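Notes on the hallway tasks

In February our group began the second round of recordings for Prosero, the project under which we gather demonstrations of ordinary household work. The first round dealt with kitchens. The second deals with hallways, and in particular with footwear and floors. I have been asked by several readers to set out how such a round is organised, and I do so here in a personal capacity.

The target for the hallway set is 200 accepted episodes. Each is recorded from a head camera and from a smaller camera near the gripper, and the two views are stored together. Dirt on the floor is part of the set, as are shoes left beside it.

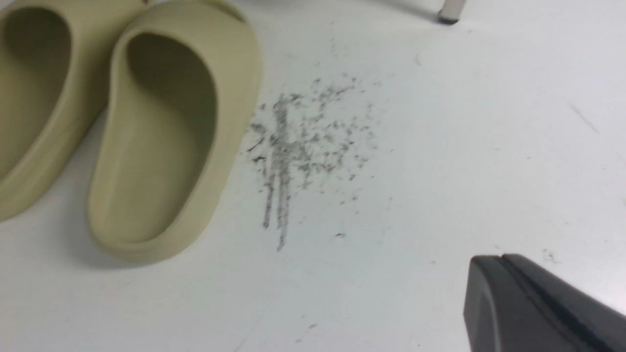
An episode is accepted only after review. Paraschiva Tudose, who is responsible for this stage, reads both views against the written instruction and returns any episode in which the wording and the action disagree. Of the first 70 submitted, 38 were passed without amendment. The remainder were mostly a matter of language: an operator had written "shoe" where the set requires "trainer" or "slide", or had left out the colour. A learning system trained on loose wording will learn loose wording, and we have therefore revised the guidance.

Trainers are lifted by the collar. Slides stay on the floor unless the instruction names them. 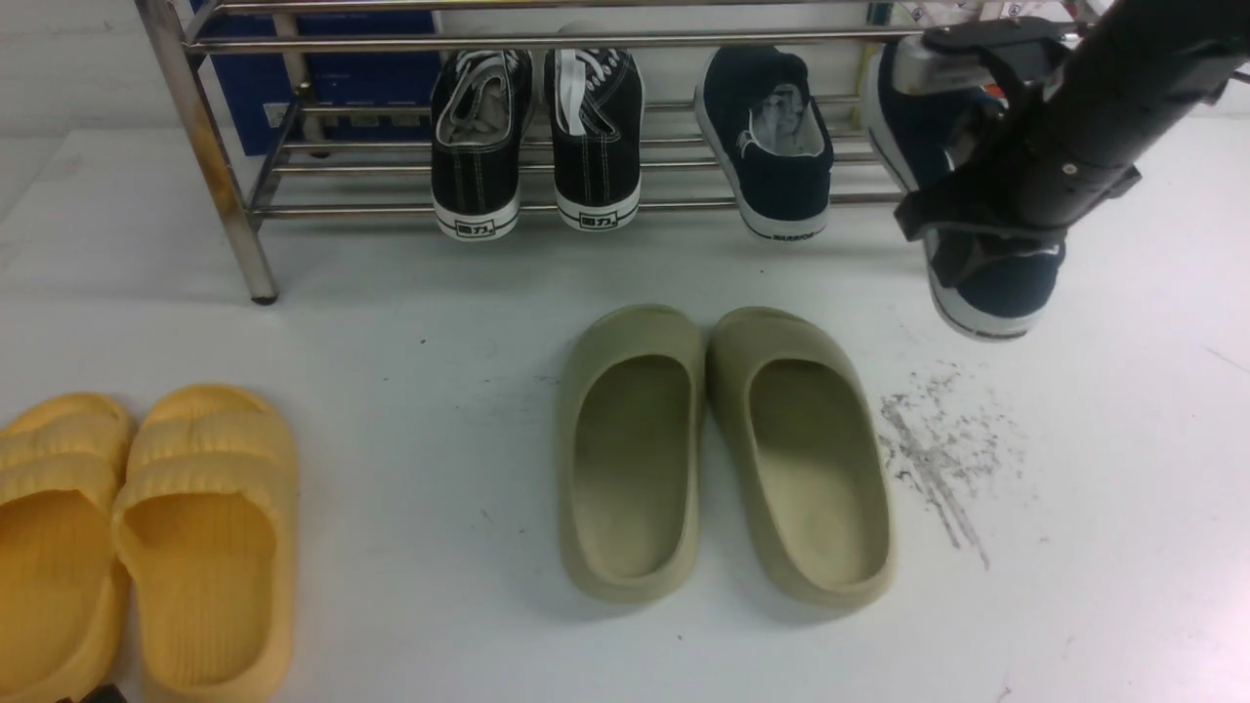 The storage format, which we call Gramen, now keeps a separate field for the state of the floor. This was added at the request of the Nivier office - a sensible request, and one I resisted for too long.

Operators work for no more than 3 hours at a time. The next batch goes to review at the end of the month, and the revised wording guide will be circulated with it.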